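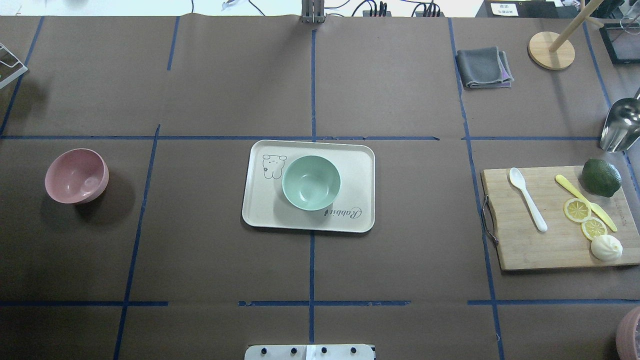
Drinks bench, tape grid down, mint bowl on the tray and the cutting board to its right.

Speaker notes – "What the quote leaves out"
Equipment planning session, afternoon slot, straight after the coffee break. Talk slowly!

Hi everybody, thanks for coming back in. Check the clip mic before saying anything clever.

I look after the equipment money for the Cirnico bench, and I'm going to talk about what we bought, what we should have bought first, and a few things I would cheerfully never buy again. I'm not an engineer. I came to this from purchasing, so if you want joint torques you'll have to grab Othmane Filali at the break (he's the tall fellow by the window, give us a wave, Othmane). What I do know is what landed on my desk with an invoice stapled to it.

So the plan we started from was a one-page quote. Two arms, two controllers, a teach pendant for each, freight, done. Lovely page. I had it pinned up over my desk for ages. By the time the bench was up and running my spreadsheet had 81 lines in it, and I want to spend most of my time on the lines that weren't on that page.

(Pause. Somebody always groans here.)

Start with the table. We budgeted for arms and we more or less assumed a table would happen. Well, a table doesn't just happen, it has to be big enough for everything the arms need to reach plus everything they need to stay out of, and it has to sit still when a metal arm stops in a hurry. The first one we ordered was a nice height for people sitting down and a hopeless height for everything else. It's now in the lunchroom. Measure from the base of the arm outward, draw the reach on the floor in chalk, and stand in it. Then go shopping.

And please leave money for a second table. Your first table will be full of work, and the pendants and the cords and somebody's coffee have to live somewhere. I argued against the side table for weeks and I was wrong, and Samah Badawi has the email where I say so.

Paper and tape. I love this bit. The grid on our bench is blue painter's tape, and it's how the team agrees on where things go – you say "cutting board, middle row" and the next person can set the bench up the same way in the morning. We did get a quote for a printed mat with a proper coordinate grid on it. Very handsome, very dear, and we'd have had to order a new one every time the layout changed, and the layout changed constantly that first October. Tape comes off a roll. It wrinkles, it lifts at the edges, you pull it up and put down more. I budget it under consumables and I buy it by the box.

Same story with the curtain. Nobody quotes you for a curtain. Ours is black, it runs down one side, and it went in after Rachid Ait Ali spent a whole week chasing a problem that came down to the afternoon sun. Put it in the plan from day one and you'll thank Rachid. 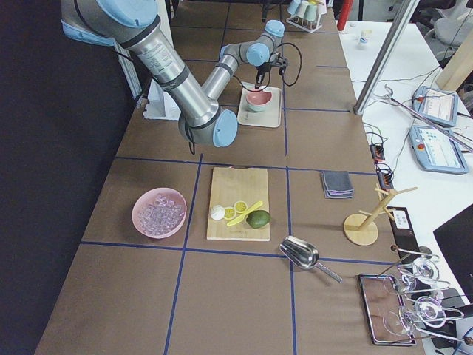
Darnurau Equipment Planning Papers, vol. 2, p. 81

Okay, props. (Don't skip this even if running late, it's the part people email me about.)

Our bench is set up for drinks and simple food prep, so ice, lemon slices, a scoop, glasses, cups, that sort of thing. I'd put a single line in the budget that said "kitchen items, misc." and gave it the kind of money you'd spend setting up a kid's first apartment. Then I sat with the team and went through an ordinary setup with a pencil. Cutting board. Knife, and it's a yellow one. A rack for the small cups and another rack for the stemmed glasses. A mug tree. An ice scoop, stainless. A mirrored tray, which I was told was essential, and I've stopped arguing about things being shiny. Bowls in different colours. A folded cloth. You see where I'm going. Every item is small and cheap, and every item needs a spare, and some of them need a spare of the spare, because the shop discontinues the pink bowl and suddenly you can't match what you had last month.

The props line came to $1,868 in the end, spares included. Compared with the arms it's pocket change. But it was the line that stopped work the most often! We'd have a very expensive bench and a room full of people waiting on a bowl. So, rule for my own shop: when we find a prop that suits, we buy enough to see the project through on the same order, and they go in a labelled bin with the store receipt taped inside the lid.

Buy your own props, too, in person if you can. Ehab Fahmy took a tape measure and a fridge magnet into the housewares store and got some looks, but he came back with things the gripper could get a hold of. My online order was prettier and half of it went back. Ask about returns before you pay, and ask who pays the shipping on glass.

Now let me do power and cords, quickly. Walk the room with whoever does your electrical before you sign anything. Count plugs with them, then count again after the engineers have added what they forgot. We have power strips at the bench and cables over the side table and I'm told every one of them goes somewhere. What I'd do differently is pay for cable management while the electrician is still in the building. Getting them back for a half-day cost me more than the trunking would have. I also wish I'd known how much aluminum extrusion we'd go through. You buy a bit for one post, then somebody wants a camera up there, then the camera wants a brace. There's a supplier minimum on most of it, so save up your requests and put them in together.

(If anyone asks about brackets: yes, brackets. So many brackets.)

Cameras, and this is where I got the planning properly wrong. I had them down as an accessory. They're a full budget category, with mounts, lenses, cables that are always a hair too short, and the time to set them up and set them up again. You want one fixed up high or off to the side so you can see the whole bench, and you want close ones that travel with the arm. They each show you very different stuff and the team will want all of them, so don't go back for the second kind as a change order the way I did. The close view is also where you find out what your bench surface is doing. 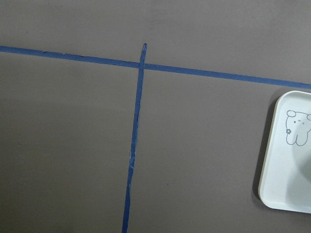

And that brings me to wear, and to how I split the money. I keep three pots now. The first is capital: arms, controllers, pendants, tables, the big cameras. You fight for that once and then you depreciate it and everyone leaves you alone. The second is what I call bench money, so tape, surface covering, props, clips, trays, anything that gets scuffed or creased or goes missing. That one has to refill every month without a signature from upstairs. If your lead engineer needs three approvals to replace a roll of tape, you've built yourself a very slow robot. The third pot is people's time, and I'll be blunt, it's the one I get pushback on every year.

Setup time is real time. Laying out the bench, putting everything back between runs, checking the tray is where the last person had it. We did over 1,000 resets before I thought to ask how long one took, and Abdelkrim El-Sayed, bless him, had been writing it down in a notebook the whole while. We costed it from his notebook. It was more than the service contract. So if you're filling in a request form this fall, put a line in for resets and don't let anyone fold it into "general labour", you'll never see it again.

Service contracts. I looked at Okonkwo and at Nesiton for ours, and I'm not going to tell you which to pick, your site isn't my site. Ask them both the same things. How long until a human answers the phone, is a loaner included, does the pendant count as part of the arm or as a separate item? (Ours turned out to be separate. Read the schedule at the back of the document, that's where they keep it.) And get training seats written in by name of role, since the person who does the course in spring may have moved on by fall.

Last thing before questions. My spreadsheet template is on the sign-up sheet by the door, put your email down and Samah will send it round tonight. It's got our prices blanked out but all the lines are there, curtain included. If you find a line I've missed, write back and I'll add it.

Questions – repeat each one into the mic, they can't hear the back row on the recording. Othmane takes anything about payload. Room has to be cleared by 4:30.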